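Monday, April. Rain until lunch, then dry and windy.

Up at six to move the furniture out of the front room before the hearth people came. The couch went into the hall on its end, and we had to go sideways past it for the rest of the day. The bookcase I emptied last night. The rug is rolled up in the bathtub, the only place long enough where it wouldn't get stepped on.

The old hearth had to go. It was red quarry tile on a bed of sand and cement, and when I pulled up a loose one last week the bed under it came away like cake. The man from the stove shop in Fulstead had already told me on the phone that he wouldn't set a stove on it. I had been hoping he would look at it and change his mind, and he looked at it and didn't.

They were here at eight, two of them, with a breaker, a lot of plastic sheet and a vacuum the size of a trash can. The older one taped off the doorway. The younger one asked where the water shutoff was and I had to think about it. Noise started at a quarter past. I made coffee and took it out to the porch, but the rain was blowing in, so I drank it standing in the kitchen with the door shut.

By ten the tile was out and most of the bed. Under it was a layer of ash and clinker, packed hard, and under that the original stone, which we hadn't known about. It's a single slab, gray, with a crack running from the left side toward the back. I asked if it could be kept. The older one got down on his knees and knocked on it with the handle of his hammer for a while. He said it was solid on the right, hollow on the left, and he would pour over it. So I saw it for an hour or so and now it is covered up again.

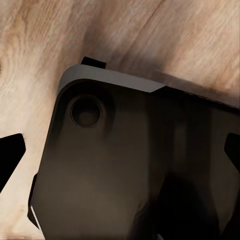 ## The stove

We are still going with the Nirnham. I went back and forth on it all winter. The other one was nicer to look at and had the bigger window, but it needed more clearance on the sides than we have, and the door swung the wrong way for the room. The Nirnham is plain. Black, short legs, one air control, a handle that comes off so it doesn't get hot. The shop had one burning when I went in February and I sat by it for half an hour pretending to read the brochure.

It is also heavy: 138 kilos on the data sheet, and I had the shop confirm it, as the sheet is from the maker and they had changed the lining. That's with the firebricks in. They take the bricks out to carry it and put them back once it is on the hearth. I asked about the front step and the older one said they had done worse, and told me about a house in Bekville with a turn in the stairs.

Delivery is now next week instead of this week. The slab needs to cure first. I knew that, I suppose, but I had written the stove on the calendar for Thursday and had told people. I crossed it out and wrote it in again with a question mark.

Things to have ready before it comes:

- Clear the porch, including the dead geraniums.
- Find the ash bucket with the lid. It was in the shed in the fall.
- Call the insurance office and tell them the open fire is being replaced with a closed stove. Get it in writing.
- Buy a carbon monoxide alarm for the front room. The one in the hall is past its date, so buy one for there too.
- Ask the shop whether the certificate comes with the invoice or separately.
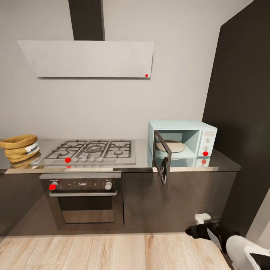
## Chimney and liner

The sweep had been in March and left a note saying the flue was sound but wide, and rough inside on the bend. A wide flue is all right for an open fire and bad for a stove, the smoke cools too much on the way up. So it gets a liner. I had two quotes for this. The first was from a firm that wanted to come through the bedroom wall at the bend, which I said no to. The second is the same people doing the hearth, and they think they can pull it straight down from the top with a rope and a cone on the end.

The younger one went up on the roof at noon when the rain quit. I held the ladder for a bit until he told me it was tied. He was up there longer than I liked. He came down and said the pot is fine, the mortar around it is soft on the weather side, and there is an old nest a foot or so down that the sweep must have missed or that is new. He had a photo of it on his phone. Twigs and some baling twine. No eggs, he had checked. He lifted it out with a hook and it came down the outside of the house in pieces, and I raked them off the gravel after.

They will insulate around the liner at the bend only. The full length would have been another 585 on top of what we're already paying, and when I asked whether he would do it in his own house he took a while to answer and said probably not with the stack on an inside wall. Ours is on an inside wall nearly all the way up. It sticks out above the roof by a few courses, and that part gets cold whatever you do. I'm fine with that.

While they had lunch in the van I looked up the flue myself with a flashlight. You can see daylight. There's a ledge partway up with a lot of soot on it, and on the left side a row of bricks that stick out into the space for no purpose I can work out. I got soot in my eye and had to rinse it at the kitchen sink.

## Tile for the front edge

The slab itself will be slate, that was settled long ago. What isn't settled is the strip along the front and up the two sides of the opening. I wanted something with some color in it. I ordered samples from Çetinkaya and they came in the mail on Saturday's delivery, wrapped one by one in newspaper: a dark green, a gray-blue, and an off-white with a brown edge where the glaze has run thin.

I have had them propped against the wall at different times of day. In the morning the green is nearly black. After lunch, with the sun on that side, it's the best of them by far. At night under the lamp the gray-blue goes flat and looks like something from a dentist's. The off-white is all right at all hours and I can't work up any feeling for it.

Cost doesn't decide it. The green and the gray-blue are the same price, 186 for the whole run including the corner pieces, and the off-white only comes out a little under that. What may decide it is the wait. The green is made to order. I called at two and the woman who answered was friendly and said four weeks, then went to check and came back and said more likely six. I said I would think about it.

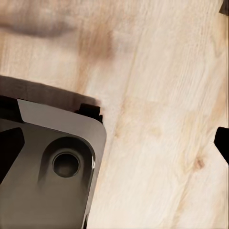
I did think about it, most of the afternoon, and I believe I'll order the green. The stove can go in and be lit without the strip. It would be bare render up the sides until the end of May, and by then we won't be lighting it anyway. The older one said to leave the strip until after the first few fires in any case, as the render moves a little the first time it gets properly warm. He said it as if everybody knew it. I'd have had them tile it this week if he hadn't.

They poured a little after three. I hadn't pictured it being so quick. The form was already made up, four boards screwed at the corners, and they mixed in buckets out on the drive and carried it through on boards laid down the hall past the couch. Twenty minutes and it was in. Then a long time with a straight edge and a level, both of them bent over it and not talking. It has to come up to the floor less the thickness of the slate and the bed, and the floor in there runs downhill toward the window, so they had to pick a point to be level with. They asked me. I picked the door side, as that's where you walk in.

Swept up and gone by half past four. They left the plastic over the doorway, and I'm to lift it in the evening to let the damp out but not open the window. No weight on it for three days. No heat in the room at all.

The house is full of dust all the same. It got past the tape and into the hall, and there's a film of it on the stair rail and on the fruit. I wiped down the kitchen and left the rest for tomorrow. My throat is dry from it. Soup for supper, on our feet, with the couch where it is.

Went out after supper to look at the woodpile. The ash I had split two summers ago is ready, I think. I knocked two pieces together and they rang. The stuff behind it, from the tree that came down along the lane, is still green in the middle and heavy as anything. That needs another year and a better cover than the tarp, which has a tear along the fold and has been funneling rain onto the end of the stack. I moved the tarp over and put a sheet of roofing iron on the corner with a brick on top.

Also need to measure the log store opening. The Nirnham takes shorter logs than the open fire did, and I suspect a good part of what I have is too long by a couple of fingers. If so it'll all have to go across the saw horse again. I'll take one in and measure it against the data sheet in the morning, before I call about the tile.

Lifted the plastic at nine and looked in with the flashlight. The concrete is dark and flat, and there's a cat print in the near corner, one, quite deep. I didn't see her go in. It'll be under the slate.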